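30/05/2020
Workshop notebook, bench 2

Started late. The bench was under the remains of the shelf job, so the first half hour went to finding out where the bench was. Offcuts into the bin under the window, screws into the jar that already has every other screw in it. Kenneth Dalgleish maintains the jar is sorted. I've tipped it out and I have questions for Kenneth.

Task for the day is the paper trial for the Gellum folder, the one with the flap that won't sit flat. We have 30 blanks left out of the 50 that Wing-sze Ko cut, and I'd like to keep most of them. The rest went in May on what the log calls "practice", in my handwriting.

Taped the corners on the first few and gave up on it. The tape lifts the grain when it comes off, and then you've got a fuzzy corner that catches on everything, including the tape. A clean sheet laid square on a clean surface stays put well enough if you keep your sleeves out of it and the door shut. Colour matters more than I'd thought. White on white is a misery for finding the edge, and a crease in pencil at 2H may as well be a rumour.
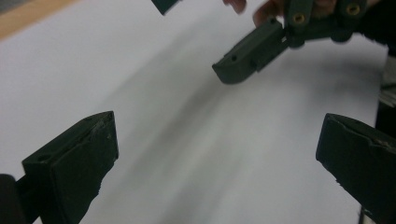

Light is the other nuisance. With the lamp on the left my own arm goes straight across the score line, and with it on the right the other arm does. Tried the overhead alone, and the whole sheet went so even that I couldn't find the crease with my fingers on it. Settled on the lamp pushed well back and low, which is what Wing-sze wrote on the inside cover of this book last year, underlined. Fine.

Scoring: bone folder beats the Itano wheel on this stock. The wheel cracks the outer face if you go back over it, and I always go back over it. One pass, medium pressure, ruler held down hard in the middle. Fold away from the score, then burnish through scrap. Flap now lies down and stays down for the count of 37 I gave it, after which I got bored and had a biscuit.

Glue untouched. The Hsiao paste has grown a skin and smells like a wet dog in a school hall. Binned it. There's a fresh tub on the order for June, along with blades and, if anybody is listening, a second ruler that hasn't been used to open paint.

Still to do: trim the tab by a hair (it fouls the slot on the left side), try the Plemumov card for the spine piece, ask Kenneth about the jar. Blanks are in the top drawer, flat, under the dictionary. Please put the dictionary back on them.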